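Ticket 959
Product: Gekenar desk booking, web version
Site: Muvamville office, second floor
Opened by: Ngọc Trịnh
Priority: Normal (was Low, changed by me)
Status: Open

Wednesday, March 27, 2024

Original report

Bookings made for the afternoon show up as released even when the person has checked in. I check in on the phone page, I get the green tick, and 15 minutes later the desk is back in the pool and anybody can take it. It has happened at both ends of the room. I've cleared the browser cache, because I know that will be the first thing I'm asked.

Reply from Wustunov support

Thanks for getting in touch. Please clear your browser cache and try again. If the problem carries on, check that your device clock is set to automatic.

Ngọc Trịnh

See the last line of my report. The clock is set to automatic and agrees with the one on the wall, the one on my laptop and the one on the booking page itself. I can't see how my phone's clock would release a desk anyway if the tick comes from your server. Does it?

Reply from Wustunov support

The tick confirms that the check-in request was sent. The server then confirms the check-in separately.

Ngọc Trịnh

So the green tick means "sent". The help page says it means "You're checked in". One of those wants changing, and I'd like to know which before I tell a whole office to trust it.

What I tried this morning:

Booked a desk from 9 to 12, checked in on the phone. Held.
Booked the same desk from 1 to 5, checked in on the phone. Released after 15 minutes.
Booked it again from 1 to 5, checked in on the laptop. Released after 15 minutes.
Booked a single slot from 9 to 5 on another desk. Held all day, including the afternoon.

To me that looks like something to do with two bookings on one day by one person. It doesn't look like a phone problem.

Reply from Wustunov support

We have passed this to the team that looks after the Skála link, as release times are read from your Skála calendar. There was a known fault with release times in August but it was fixed in the update that followed. Could you confirm you are on version 6?

Ngọc Trịnh

Version 6, it says so at the foot of the page. I have my doubts about the August fix. I went back through the old tickets from this site and the complaint is the same one, word for word in places. It was closed as "resolved by update" with no sign that anyone asked the person who raised it.

Also, we don't use the Skála calendar for desks. We use it for meeting rooms. If Gekenar is reading release times out of it, I'd like to know what it thinks it's reading.

Reply from Wustunov support

It is possible that the default release rule is being applied where no calendar entry is found. As a workaround, please ask staff to book full days only.

Ngọc Trịnh

That isn't much of a workaround in an office where half the people come in for half a day. I'll pass it on, but I don't expect it to be popular, and I'd rather it wasn't written down anywhere as the fix.

Please also explain why the morning booking holds. If the default rule applied whenever there was no calendar entry, the morning one would go too. There's no entry for that either.

Reply from Wustunov support

We will look into this and come back to you. In the meantime we will check your desks against the floor plan we hold. The team would like to rule out a desk that is listed twice.

Ngọc Trịnh

I don't believe a desk listed twice explains it, given that it happens on more than one desk, but please do check. The floor plan you hold still shows the old layout, and I reported that on a separate ticket. Leave this one open until an afternoon booking has held for a full week. 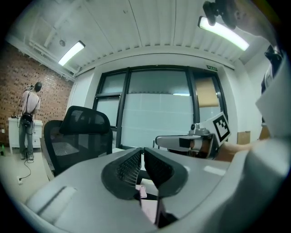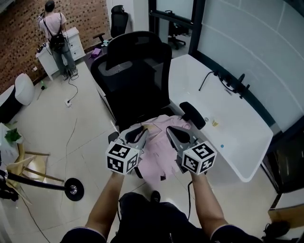
Second attachment: white desk with the curved front edge, black mesh chair beside it.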